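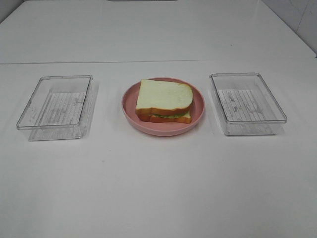
A sandwich on a pink plate, with a clear plastic container on each side.

News > Company News > Food Service
Search this site Enter keyword Go

Magesa Brings Fresh Lunch Service to Workplaces in Brunarton

BRUNARTON — Magesa, a supplier of prepared lunches for offices and workshops, announced that it will open its second kitchen in Brunarton in January. The new kitchen will serve companies which have no canteen of their own, and it will deliver before 11:30 a.m. on every working day.

The company started its service in Amberg, where it now delivers 1,216 lunches in a usual week. With the opening in Brunarton, it expects to add some 60 workplaces to its list of customers during the first year.

"Many people eat at their desk, and they eat whatever they can find near the office," said Neema Tanui, founder of Magesa. "We want that they have a proper sandwich, made the same morning, and that the price stays reasonable for a small company also."

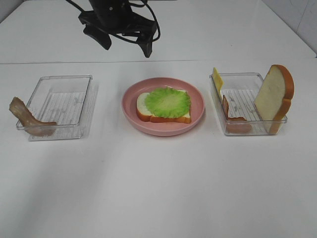

The menu in Brunarton will change every 2 weeks. It will include sandwiches on white, rye and seeded bread, two soups and a selection of salads. Vegetarian choices will be available each day, and meals without nuts can be ordered in advance. Bread will come from a bakery in the same street as the kitchen.

Trutel, a telephone services company with 72 employees in Brunarton, will be the first customer. Its office manager, Ezekiel Tillman, said the staff had asked for a lunch service for a long time.

"Our nearest shop is fifteen minutes by foot, so half of the break is gone already," said Tillman. "We tried the lunches from the Amberg kitchen in a short test, and the egg and cress was finished first."

Companies can order for all staff together, or each employee can order alone and pay separately. Orders are accepted until 4 p.m. on the working day before delivery. There is no minimum contract period — a customer can stop the service with one week of notice.

Magesa is now hiring kitchen staff and drivers for the new location. Applications can be given in person at the Amberg kitchen between 2 p.m. and 4 p.m.

14 shares | 2 comments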